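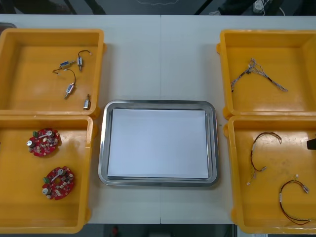
Review: Raltumum shallow parts bins, yellow, square

The Sarmiento teaching workshop replaced its mixed storage tubs in August with the Raltumum shallow bin, supplied by Zidport. The review covers the bins in ordinary bench use, where small motors, circuit boards and similar parts must be kept apart and remain easy to pick up.

The bin is an open, square container in bright yellow plastic, with thick rounded walls and a flat floor. The low sides are its main advantage. A micro motor with its wires attached can be laid down without folding the leads, and a hand reaches the corners without difficulty. Our former tubs were deeper, and boards placed in them tended to slide under one another.

Colour proved more useful than expected. Silver motor bodies and red boards both show up clearly against the yellow, and users at the far end of the bench could tell which bin held which part. Thin dark leads are equally easy to find. Pale connectors are a little less so, particularly under the warmer lamps in the second room.

Two bins placed edge to edge make a tidy column on a white table. With a pair on either side, there is space between them for a steel tray, an arrangement now used for most sorting work.

There are some reservations. The floor of a bin marks with use, and light scuffs do not wash out. The bins have no lid and no label holder; adhesive labels were tried on the outer wall and came away after 3 washes. Loose wires also tangle when too many motors share one bin – four is a comfortable number. Static protection is not claimed by the supplier, and sensitive boards should be stored elsewhere overnight.

The order was for 114 bins, of which 2 arrived with a rough moulding line and were exchanged promptly. The Prallmont bin, tried earlier, is cheaper, but its walls flex when lifted by one side.

Recommended for bench use. Less suitable for transport or long-term storage.

Reviewed Sep 1, 2022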